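Bench and desktop PC walk-round, August — my notes
Filled in by Declan Gilchrist. Copy to the Pearce folder, one taped inside the cupboard door.

I've kept the same order as last time so you can lay the two sheets next to each other. OK means I looked at it and I'm happy. FIX means it needs doing before the next class. WATCH means I'll look again next month and grumble if it's worse.

1. Power at the bench
Wall switch cuts everything on the strip: OK
Strip is off the floor: OK
Plug tops, no cracks or scorch marks: OK
Cord on the desk lamp: FIX

The lamp cord has a flat spot where the chair has been rolling over it. I've pulled it and stuck a note on it. Please don't put it back because the corner looks dark without it — there's a perfectly good Fedton lamp on the shelf and it only needs a bulb.

2. Before the side panel comes off
Supply switched off at the back, cord out: OK
Power button held in for a few seconds after unplugging: OK
Wrist strap clipped to bare metal: WATCH
Rings and bracelets off: OK

The strap itself is fine, but the clip has gone weak and pops off if you reach across. Somebody (me, I admit it) had clipped it to a painted part last month, which does nothing at all. Bare metal, folks!

3. Inside the case
Power leads to the drives, pushed all the way home: OK
Data cables, no sharp folds: OK
Cable ties snug but not biting into the sleeving: OK
Edges of the drive cage: WATCH
Dust in the case fans: FIX

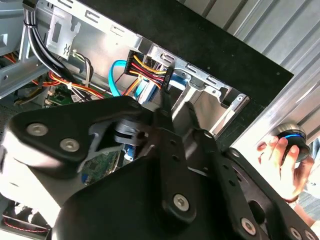 Cage edges are my pet subject and I'll keep going on about them. Stamped sheet metal looks friendly until you drag a knuckle along it, and the same goes for a wire that gets pulled tight over a corner again and again. What I want everybody to do is run a fingertip slowly (slowly!) along any cable that passes near the cage and feel for nicks. Didn't find any this time. I still want it on the sheet every month.

And hold the connector when you unplug a drive, never the wires. Those SATA power plugs can be stiff, and it's so tempting to grab the whole bundle and tug. Wiggle it a little end to end, take your time, and if it won't come, stop and get me.

The fans just need a brush and some patience. Hold the blades still while you do it.

4. Screws and small stuff
Drive screws in the lidded tub, not loose on the bench: OK
Side panel screws, full set: FIX
Magnetic tray wiped out: OK

We're down to one panel screw on the old machine and I've been pretending that's enough. I've put a pack on the Zendard order, part 736, so please don't borrow from the good machine in the meantime. They look the same and they aren't, the thread is coarser and you'll chew up the hole.

5. Holder board
Board steady when leaned on: OK
Holders firm, no wobble at the base: OK
Nothing jammed down inside a holder: OK
Pieces slide in without forcing: WATCH

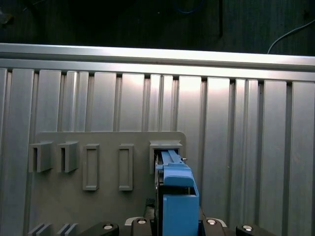
My rule for the holders is the same one I have for the drive connectors: line it up first, then push. If a piece goes in crooked and you lean on it, you put all that force on the base of the holder, and plastic will put up with that for quite a while and then one day it won't. I tried each one by hand and they were all okay, though a couple felt tighter than I'd like. Could be grit. I'll give them a wipe with a barely damp cloth and see if that changes anything before I start blaming anybody.

Also, please look into the opening before you push something in. I once found a pencil stub in one and spent far too long wondering what was wrong.

6. Floor and getting out
Path to the door clear: OK
No leads across the walkway: OK
Extinguisher tag in date, pin in place: OK
First aid tin: FIX

Tin is low on the small bandages (see cage edges, see knuckles). Burn gel is fine. The Flistis wipes have dried out completely, so they're in the trash and I need a new pack.

7. Carried over from last sheet
Squeaky drawer: done, it only wanted wax
Label on the breaker, number 71: done
Spare key for the cupboard: still not done, my fault entirely

To buy: fan brush, lamp bulb, small bandages, wipes, strap clip. Budget left is $60 and I think that covers it if we skip the fancy brush. Put receipts in the envelope with sheet number 297 on the front and I'll sort them out.

Next look in September. If you find anything before then, write it on the back of this with your initials.

D.G.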